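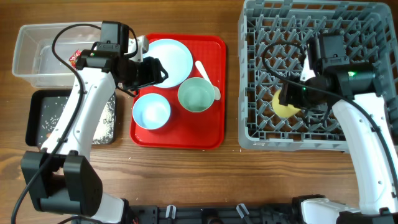 Wood finish for a table that gets eaten at - oil, hardwax or poly?
Board: Finishing and Repair
Started 2024-07-13

plumbcrazy
I have a big table to refinish before my in-laws come back. The old finish has given up, there are white rings all over it, and one end has gone gray. I've read 21 pages of opinions on this site and come away knowing less than when I started. It gets three meals a day, homework, and one child who thinks a coaster is a kind of cracker. What do I put on it?

mildewandson
Hardwax oil. I used Neltar on ours three years ago and I'd do it again. Two thin coats, buff it like you're mad at it, leave it alone for a week. When somebody scratches it you rub a little more on that spot and go on with your life.

Gus_of_the_Shed
Poly. Wipe-on, satin, four coats. People will tell you it looks like plastic. My answer is that I've spilled tomato soup on mine and then gone to answer the door and talked for an hour.

mildewandson
It does look like plastic though.

Gus_of_the_Shed
So does the bottle your oil comes in. And when poly gets scratched I don't see it, on account of my eyesight.

tannin_stan
Neither of you asked what the wood is. If it's oak and the gray end is by a window or a sink, that's water getting in, and the stain has to come out before any of this matters. Oxalic acid, gloves, goggles, and rinse it well. Do not do it in the kitchen. I did it in the kitchen.

plumbcrazy
It came from the Strand furniture outlet and the sticker underneath says "hardwood," which I suppose rules out cheese. Brown. Grain goes the long way. The gray end is where the dish rack used to sit.

tannin_stan
Then try the acid on the gray part first, wait till it's fully dry, and look at it again in daylight. After that sand the whole top evenly. If you only sand the bad end you will have a table with a good end and a different good end.

lowercase_dot
Going to disagree with everyone. Shellac. It dries while you're still washing the brush and you can fix it forever.

Gus_of_the_Shed
Shellac on a table with a kid. He'll put one hot bowl down and you'll have a souvenir.

lowercase_dot
My grandmother's had shellac for 50 years.

Gus_of_the_Shed
Did your grandmother let anyone sit at it?

lowercase_dot
Christmas. With a cloth on.

mildewandson
Back to the question. OP, how far down are you willing to sand? Hardwax won't stick over old varnish, it just sits there being sticky. You have to get to bare wood, then stop at 150 grit. Go finer and it won't soak in. The Neltar can says so, in type you need a loupe for.

plumbcrazy
I have an Eron sander and a free weekend. I also have half a can of Iletti tung oil from a cutting board, before anyone suggests I buy something.

tannin_stan
Read the label on that. A lot of what gets sold as tung oil is thinned varnish with a picture of a nut on it. Real tung oil is fine but you'll be eating on the floor for a month waiting for it to cure. And whatever oil you use, lay the rags out flat outside to dry. Don't ball them up in the trash, they can catch fire by themselves.

plumbcrazy
It says "tung oil finish." There is a nut.

tannin_stan
Varnish.

Gus_of_the_Shed
So he's had poly's cousin on his cutting board this whole time. Welcome to the team.

plumbcrazy
OK. Acid on the gray bit, sand to 150, hardwax. Gus, if it goes wrong I'll sand it again and do yours. Rags go on the fence.

lowercase_dot
Put a test patch on the underside first. With shellac next to it, to be fair.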